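Teaching by remote control – is anyone getting their money's worth?

Board: Small automation and workshop kit
Started by gantryman, August 26, 2019

gantryman
We've had the sales chap from Batarness round again. The pitch this time is that you don't program the arms any more, you "show" them. Somebody puts on a pair of gloves and a headset, does the job through the robot a few dozen times, and the software works the rest out. He wants us to take a two-arm setup with proper hands on it, five fingers a side, for packing mixed fruit and veg trays.

I've been in packing for a long time and I've been shown a lot of videos. What I'd like to know from people who have done it, as opposed to people who have watched it:

How many goes does it take before it will do one thing without a person?
How long does a go take?
What happens when you change the basket?

I'm not after an argument about whether robots are coming. I've got a line to run.

shimstock
Change the basket and you start again. There's your answer.

Pellworth
Not quite fair. We started in June with the Flavier software on two arms with grippers (just pinchers, no fingers). Changing from a blue crate to a grey one made no difference that we could see. Changing from a deep one to a shallow one did for us completely. It kept reaching down to where the bottom used to be.

shimstock
So you change the basket and you start again.

Pellworth
You change the depth and you record some more. We did another 40 and it was fine. It was a morning's work for one lad.

gantryman
40 on top of how many?

Pellworth
1331 in total by the time we stopped counting. That's across four jobs though, and a fair few of those were binned.

gantryman
Blimey. And how many were binned?

Pellworth
I'd have to look. More than I'd like. Most were the operator dropping something and carrying on as if he hadn't, which you can't leave in or you're teaching it to drop things.

Meinir Lloyd
I do the recording side for a college project, so I'm one of the people in the gloves. I'll try and answer the second question, since people always leave it out.

A go at something simple – pick up a piece of fruit, put it in a basket, hands back to the start – takes me 10 seconds if I did it with my own hands slowly. Through the robot it's several times that. You've no feeling in the fingers, so you're doing it all by eye, and your eye is where the robot's head is and not where yours would like to be. Depth is the worst of it. I close the hand, think I've got it, lift, and I haven't.

You get better. But I was a lot slower in my first week than in my third, and all those first-week recordings are in there with the rest. Nobody on our project has decided whether that's good or bad.

Ours is a bench with two arms, apples and bananas and a yellow basket, so not a million miles from what gantryman is being sold.

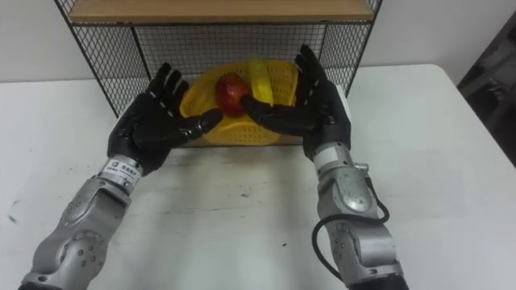

shimstock
Ten seconds by hand, say a minute by robot, and then you do it hundreds of times over. I could have the whole day's trays packed while you're still teaching it what a banana is.

Meinir Lloyd
You could, yes. I'm not selling it.

The bit I would defend is that I never had to write down how to pick up a banana. I've tried to do that the old way, with points and offsets, and every banana is bent differently and you go mad. With this you do it in front of the thing until it has seen a decent spread of bananas. Whether it then copes with tomorrow's bananas is a fair question and I don't have a good answer yet.

Pellworth
Same experience here. Writing rules for soft, odd-shaped stuff never worked for us. Boxes, yes. For boxes I'd use a normal arm and a suction cup and go home early.

gantryman
See, that's where I keep ending up. If it's boxes I don't need this. If it's fruit I do need it but it's slow and it drops things. Who is it for?

tam_o_dale
Labs.

tam_o_dale
To add something more useful than that. I went on a Stellimico training day where they had two people recording and a third resetting the table after every single go. Put the fruit back, not in the same place, shuffle it about a bit, shout ready. It was the third person I felt sorry for. When the quote says "one operator", ask them who moves the fruit.

Meinir Lloyd
This. We take turns. Resetting is duller than driving but your arms get a rest. And you have to be strict about varying it. Left to ourselves we all put the apple down in the same three spots, and then it only knows three spots.

Loukia Rallis
I'll disagree with most of the thread, if that's allowed. You're all counting goes as if they were the cost. They're the cheap bit. We use Yakubu gloves and a rented pair of arms, and the thing that ate our budget was hands. Fingers with that many joints have that many things to go wrong. Every time one came back from repair it sat very slightly differently, and what we'd recorded before didn't quite match what the hand now did.

gantryman, before you look at anything else, ask what happens to your recordings when a finger is swapped.

gantryman
I did ask something like that. He said it "generalises".

shimstock
Course he did.

Loukia Rallis
Ask him to swap a hand over in front of you and run it again. If he goes quiet you've saved yourself a lot of money.

Pellworth
That's why we went with pinchers. Two fingers, cheap to replace, and the operator gets the hang of them in an afternoon. I still can't see what five fingers gets you for putting fruit in a tray. You use two hands to do what one pincher does.

Meinir Lloyd
It's easier to drive, for one thing. I move my thumb, its thumb moves. With a pincher you have to learn what your squeeze means. New people get going quicker on hands than on grippers, in my experience anyway.

Pellworth
Opposite of mine. Ours were all thumbs on the demo hands, literally. They'd bend a finger and wait to see which one moved.

Meinir Lloyd
Then the mapping was off, or they'd skipped calibration. We do it every time the gloves go on, even if it's the same person. Flat hand, fist, touch each finger to the thumb. If you skip it you pay for it later.

tam_o_dale
People skip it.

Meinir Lloyd
People do skip it.

gantryman
OK, what about success rates. The brochure says "up to 98 per cent" and I've been around long enough to know what "up to" means. Anyone got a real one?

Pellworth
71 per cent on mixed crates, measured by me, with a clipboard, on our floor. That was without anyone touching it or giving it a second try. Allow second tries and it's a fair bit better, but then your cycle time goes. Single item, same crate, it's much nicer. I wouldn't quote that one to anybody because it's not the job.

shimstock
So more than a quarter of the time a bloke has to walk over.

Pellworth
On mixed, yes. That's why it's not on mixed.

Loukia Rallis
Thank you for giving an actual figure. I'd add that it matters who counts. We had a disagreement in our own team over whether an apple resting on the rim of the tray was in or not. If you don't settle that first, everyone's number is whatever they fancy.

gantryman
For us, on the rim is out. It rolls off at the first bend in the conveyor.

Loukia Rallis
Then put that in the contract in those words.

gearbox_gwen
Coming at this from the other end, I'm one of the people who'd be doing the showing. Our place asked for names. No extra pay, and it's the best packers they want. Am I wrong to be a bit sour about it?

shimstock
No.

tam_o_dale
Not wrong. I'd want it in writing what the recordings are used for and whether they leave the building. The Batarness terms I saw let them keep a copy. I may be out of date on that, so read yours.

Meinir Lloyd
I'd also ask for proper breaks. Holding your arms out in front of you with gloves and a headset on is tiring in a way packing isn't. We stop well before anybody wants to, as the last few recordings of a long session are always the ones that get thrown out.

And I don't think the best packers make the best operators, for what it's worth. Quick people get frustrated. The ones who do well are patient and don't mind looking daft.

gearbox_gwen
Right, that rules me out then. Ta both.

gantryman
Useful, all of this. Where I've got to: I'm going to tell him he can bring it here, set it up on our bench with our trays, and I'll supply the fruit. He doesn't get to choose the fruit. His people record for a day, then they step away from it and I count. Then they swap a hand and I count again.

Pellworth
Give them two days. One isn't enough to be fair to it, they'll spend half of it calibrating and sorting the lights out.

shimstock
If it needs the lights sorting out I'd want to know that on day one.

Pellworth
Everything with a camera needs the lights sorting out.

gantryman
Two days then. Pears as well, I think. Nothing on the website had a pear in it.

Loukia Rallis
Put some soft ones in. And write down how hard it grips, our first lot came out with fingermarks.

gantryman
Will do. I'll report back if he says yes.

tam_o_dale
Any news on this?

gantryman
He's "checking availability".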